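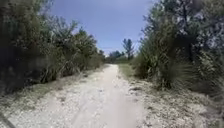
Page last changed: December, K. Vaher

Unit 2 handout: Unbound path surfaces and short timber crossings

Read before the field day. Bring the handout, a tape, a straight edge, a folding rule and something to write on that will stand up to sun and sand. Meet at the Drondora end of the track at 9.30.

1. Scope

The unit deals with low-cost public paths laid on flat coastal ground, where the surface is loose material compacted by use or by a light roller. Sealed surfaces are covered in Unit 4. The Drondora track is used throughout as the worked case. It is long, straight and level, and most of the faults discussed in the lecture can be found somewhere along it.

2. Surface material

Crushed shell behaves much like a poorly graded gravel. The larger fragments lock together under load and the fines, mostly sand and shell dust, fill the gaps. On the Drondora track the surface is a pale mix of shell, sand and small stones. Two wheel ruts run along it, and the material in them is smoother than on either side. Towards the margins it becomes rougher.

Points to note in the field book:

Rut depth. Lay the straight edge across the rut and measure down with the rule. Take one reading per station, stations at 60 m.
Crown. Record whether the strip between the ruts stands above them. A crown with no outlet to the side will hold water in the ruts.
Edge. Record where the shell stops and the verge begins. If the change is gradual, give both limits.
Verge cover. Use the four-class scale from Unit 1 (bare, patchy, mostly covered, full). Sparse grass with sand showing through is patchy, whatever its height.

3. Side vegetation

Dense shrub close to a path has two effects on the surface. It shades the margin, so that part dries later than the centre, and it drops leaf litter, which breaks down and adds organic fines. Neither matters much on a freely draining base. Spiky or strap-leaved plants should be recorded separately, as they affect the usable width before they affect the surface. Measure usable width between leaf tips at hip height, and clear width between stems at ground level.

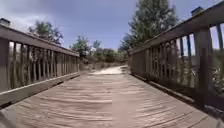
4. Crossings

A short footbridge on an unbound path has to be treated as part of the path, and most defects reported against bridges of this type begin at the ends. Loose material is carried on to the first boards by feet and tyres, lies in the seams and wears the timber from above. At Drondora the deck planks are laid crosswise, so each seam lies across the direction of travel and catches whatever is brought on. The same layout means that a single worn board can be lifted without disturbing its neighbours. Note the change of level where the deck meets the sandy path, and measure it at the centre and at both sides. Anything above 20 mm goes on the defect sheet.

Railings: record post spacing, top rail height above deck and the clear gap between balusters. Take the gap at mid-height, at 2 places on each side. Grey, weathered timber is no evidence of decay. Test with the point of a bradawl at the foot of the post and beside the fixings, and write down the depth.

5. Exercise

A length of 800 m is to be resurfaced at a width of 2 m and a compacted depth of 60 mm. Find the compacted volume, then the loose volume to be ordered if the shell loses one fifth of its loose volume on rolling. Repeat for the first 200 m only. Show working. State where you would stockpile the material if lorries may not cross the bridge.

Hand in to Kadri Vaher with the field sheets, stapled, name on each page.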